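Speaker notes – Press freedom and the surveillance of local reporters
Rosemarie Fröhlich, Irnar Legal Forum, Tue 29 November

Opening. Thank the hosts and Rüdiger Fröhlich for the invitation. State that the talk concerns the Clukico case only and is not legal advice.

Background. In May, two reporters at the Conceição weekly asked the interior office for any records held under their names. The office took 23 weeks to reply and released three pages, most of them blacked out. Pause before the next section.

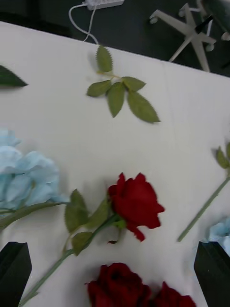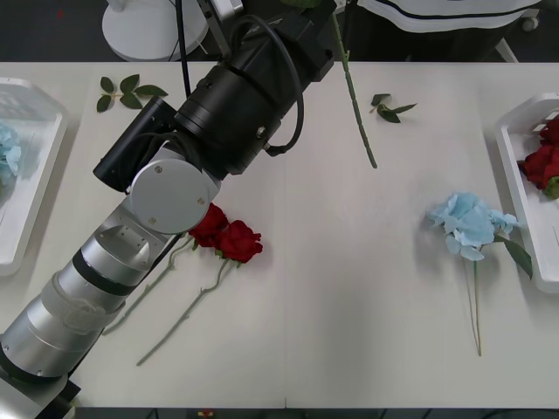
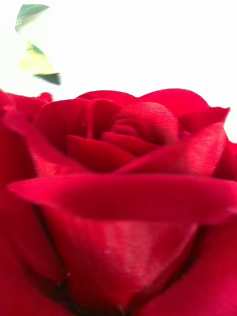
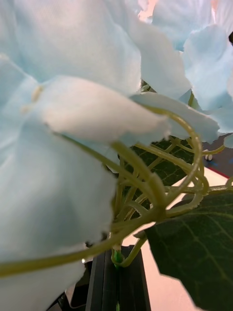 Red rose (third) and pale blue flower (fourth), in close view.

The claim. The reporters argue that their published work was kept on file without a lawful reason. The office relies on public safety – a ground the court has asked it to explain in writing. Do not speculate on the outcome.

Costs. Legal fees so far stand at some 4000 euros, met by the Drivus fund. Mention that the fund has no say in the conduct of the case.

Closing. Repeat the two requests to members: keep copies of every records request, and report refusals to the Forum office. Take questions from the floor.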